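4. Bench top and rack - setting up and looking after

Applies to the Laveck bench with the Wieser rod rack fitted. If yours came with the older wire rack, skip to section 6. Revised 22 Mar 2018, replaces the January sheet.

Read the whole section first. Takes two people for steps 1 to 4, one after that.

What you need
Bubble level, tape measure, soft brush, two microfibre cloths, bucket of warm water, dish soap. Ustada cleaner if you have it, not essential. No scourers.

4.1 Placing the bench

1. Pick the spot. Leave 200 mm clear behind the bench, more if there's a power point you need to reach.
2. Lift, don't drag. The feet will mark vinyl and timber floors.
3. Level front to back, then side to side. Wind the feet out by hand. Spanner only for the last bit.
4. Lean on each corner. Any rock, go back to 3.

CAUTION: Don't lift the bench with the rack on it. Rack comes off first, every time.

4.2 Preparing the top

1. Brush off crumbs, paper bits, swarf, whatever's there. Brush before wiping. Grit under a wet cloth is how most scratches happen.
2. Wipe with warm soapy water, wrung out cloth. Work away from yourself.
3. Wipe again with clean water.
4. Dry with the second cloth. Leave it 9 minutes before anything goes back on.

Note: the matte top shows rubs and scuffs. Normal wear, not a fault, and not covered under the Prumudow warranty. Dark scuffs from rubber or black plastic usually lift with a bit of soap on a fingertip. If it doesn't lift in 2 goes leave it alone. Scrubbing polishes the matte off and you end up with a shiny patch that looks worse than the scuff did.

CAUTION: No acetone, no thinners, no bleach. Colour will go.

4.3 Fitting the rack

1. Check the rods before the rack goes on. All seated in the black end fittings, none riding up. Press down along each end with your thumb, you'll feel a loose one.
2. Set the rack down flat, both ends together. Don't land it on one corner.
3. Turn it to whatever angle suits. It doesn't have to sit square to the bench. On a diagonal is fine and a lot of people find it easier to reach that way, just keep every foot on the bench top.
4. Slotted panel stays upright. Don't use the top rail as a handle once the rack is loaded.
5. Clear container goes hard up against the end of the rack, lid on. If there's a gap small parts will find it.
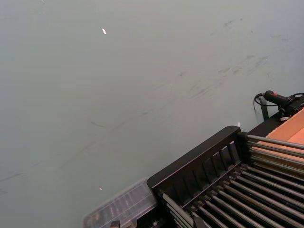
Fig. 4a. Rack set on the diagonal, lidded container against the left end. Light scuffing on the bench top.

6. Push the rack gently from each side. Should stay put. If it slides the top is still damp or soapy - go back to 4.2 step 3.
7. Run a finger over the rods. Anything that spins freely or rattles, take the rack off and reseat it.

Note: rods are close together on purpose. Don't pull out every second one to fit bigger items, the bed will sag in the middle.

4.4 The container

1. Lid off, fill, lid on. Press all the way round the rim, not just the corners.
2. Don't fill past the rim. A bulging lid wont seal.
3. Don't stack anything heavy on the lid.
4. Hand wash only. Dishwasher will warp the lid, and a warped lid can't be fixed, you'll need a new one (part 95, see spares list at the back).

Note: the lid looks a bit cloudy next to a clear glass jar. It comes like that. If it gets noticably cloudier, usually soap film - rinse in warm water with a splash of vinegar.

4.5 Regular care

After each use
- Brush off the bench top, including along the rack edge. Bits collect there.
- Check under the container.

Weekly
- Rack off. Wipe underneath and put it back a little to one side of where it was, so the feet don't wear the same spots.
- Brush between the rods, lengthwise. Brushing across just packs the dust in.
- Wipe rods with a dry cloth. If you've used a damp one, dry them straight after.

Every few months
- Recheck level (4.1 step 3). Feet do creep on carpet.
- Look over the black end fittings for cracks. Cracked fitting, stop using the rack untill it's replaced.

CAUTION: Don't oil the rods. Oil gets onto the bench top and leaves a dark ring that soap won't shift.

4.6 If something's not right

Rack rocks on the bench: check for grit under the feet, then check the bench level, then the feet themselves.
Rod sits higher than the others: end not seated. See 4.3 step 1.
Lid pops up at one side: overfilled or warped. Try it empty. Still pops, replace it.
White specks on the top: usually paper or dried soap. Brush, then a damp cloth.
Streaks after cleaning: too much soap. Plain water, dry off, done.

Adding a second rack: see section 5.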